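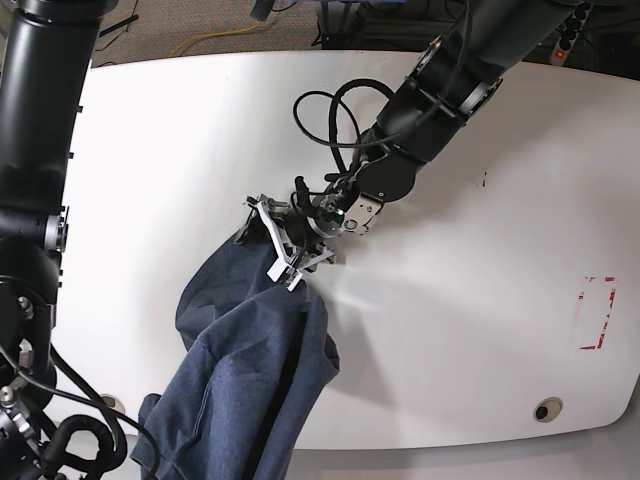

*Navy blue cloth, held up by one corner.*

# The Wrong Jacket

I took the wrong jacket home from Vilmos Illés's birthday party, and I want to say right away that it was an easy mistake to make. Everybody in Fulumham owns a navy blue jacket. You could blame the hardware store, which had a whole rack of them marked down one July and cleared it in a weekend, my mother and my dentist included.

So at one in the morning I dug into the pile on Vilmos's bed, pulled out a navy sleeve, put my arm in it and walked home. It fit. It was even a little warmer than I remembered, and I gave the wine credit for that.

I found the letter the next day at the bus stop, when I went looking for gum. My jacket always has gum in it. This one had an envelope, folded in half, soft at the edges like it had been carried around for a while, and on the front somebody had written *Eder, before the ice goes*.

Now, I'm not a person who opens other people's mail. I held it up to the light (you'd have done the same) and saw nothing, and put it back, and took it out again when the bus was late. It wasn't sealed. I read it standing up, with my bag between my feet.

*You said you would come and you didn't, so I'm asking once more. The boat is still in the shed. I've paid for the winter and I won't pay for another. If you want her, come and get her, and if you don't, say so, and I'll let the man from Zinness have her for the 3000. U.S.*

I spent the whole ride to work thinking the United States had written somebody a letter about a boat.

Vilmos was no help when I called. He'd had a headache since breakfast and he was eating cake over the sink, I could hear it.

"Whose jacket have I got?" I said.

"What color?"

"Navy."

"Oh, for heaven's sake," he said, and chewed. "Is there anything in the pockets?"

I told him gum. I don't know why I lied. I think I'd already decided it was my letter to deal with, in that greedy way you get about a thing once you've read it. Then I asked him, very casually, if he knew anybody with the initials U.S., and he stopped chewing.

"Uldis Strazds," he said. "Up at Eder. Why?"

"No reason."

"He taught my brother and me to sail. Well, he taught my brother. I threw up." There was a long pause, and the faucet went on and off. "Did you find a letter?"

I said I might have found a letter.

"That's my jacket, then," said Vilmos. "You've got mine. I've been wearing yours to take the trash out. There's gum in it."

You should know that I've been friends with Vilmos since we were both too young to be any good at it, and in all that time I'd never once heard him mention a boat. I'd heard about his knees. I'd heard a great deal about the gas company. I knew his brother had gone off to Gradine and not come back except for funerals, and then that there was a funeral he did come back for, his own, and that Vilmos had worn a borrowed tie and talked to everyone about parking.

"Was she your brother's?" I asked him that night. I'd brought the jacket over in a shopping bag, folded as well as you can fold something that heavy, which is badly.

"Half," he said. "We went in on her together. I painted, he sailed. I've only ever been in her tied up." He took the jacket out of the bag and patted the pocket. "She has 4 coats of green on her and every one of them is mine."

"And you told Uldis you'd go and get her."

"I told him before Christmas. I told him the Christmas before, too."

"So what happened?"

He gave me a look, and cut me a piece of cake I hadn't asked for. We ate it at the kitchen table with the radio going. Some woman was explaining how to prune a pear tree. I waited, because I'm nosy and because he's slow, and somewhere in the second half of the pear tree he said, "If I sell her I've sold her. If I go up there, I have to put her in the water. I like her in the shed."

Well! I'm not proud of what I did next, but I did it. I picked up his phone, which he'd left next to the butter, and I called Eder.

It rang a long time. When the old man answered he didn't say hello, he said his own last name like a cough, and behind him a dog was going crazy.

"I'm calling for Vilmos Illés," I said. Vilmos had put his fork down. "About the boat."

"Is he coming or isn't he?"

I held the phone out across the table. I figured that was as far as I could decently go — farther, probably. The dog barked. The radio lady moved on to plums. Vilmos wiped his hands down the front of his shirt, one and then the other, and took it.

"It's me," he said. And then, "I know. I know I did." And then nothing for a good while, just listening, with his eyes on the shopping bag. Whatever Uldis Strazds had been saving up since Christmas, he said all of it. It's 100 miles to Eder and I could hear every other word from my side of the table, and some of them weren't very nice.

"No," Vilmos said in the end. "Tell him no. Tell him she's not for sale." He rubbed his nose. "What do I need to bring?"

He wrote the answer on the back of the envelope, under the bit about the ice. Rope. Bilge pump. Sandwiches. Then he listened some more, and looked up at me, and wrote *somebody who doesn't get sick*.

"I've never been on a boat in my life," I said, after he hung up.

"So you don't know that you do," said Vilmos.

We leave at 4 in the morning, which he says is the only time to drive north. He's packed already. I went by to drop off a thermos and he had both jackets over the back of a chair, his and mine, and he handed me one without looking. I checked the pocket when I got home.

It was the one with the letter.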